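3.2 Teaching anatomy on the ward tablet

Before Gumumeck came along, most of our residents learned surface anatomy the way their teachers had, from a heavy atlas and a patient tutor, and many of them were very fond of it. We had 12 tutors and almost 900 learners across the two hospitals, so some sharing was always going to be needed.

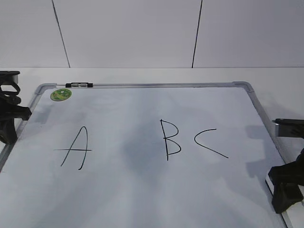
Clinical Learning Group, Hondmont School of Medicine

Each learner was lent a tablet with the app already loaded, and was free to take it home (a good many did, and we were glad of it). Tutors kept to their usual program and brought the app in wherever it seemed to help – most often for the shoulder and the wrist. 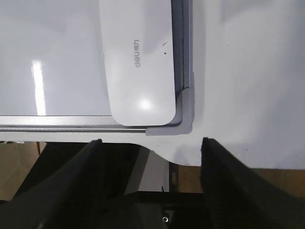 3.3 Feedback from learners

We heard back from 700 learners, which pleased us greatly. They liked turning the joints over at their own pace, though several missed the labelled colour plates of the printed atlas.

Figure 2. Whiteboard on a white tabletop.

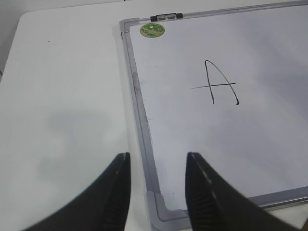
Clinical Learning Group, Hondmont School of Medicine

Garrido and Vallejo read every comment separately and then met to talk over the ones they had sorted differently. Those conversations ran long, and the themes in the next section owe a great deal to them.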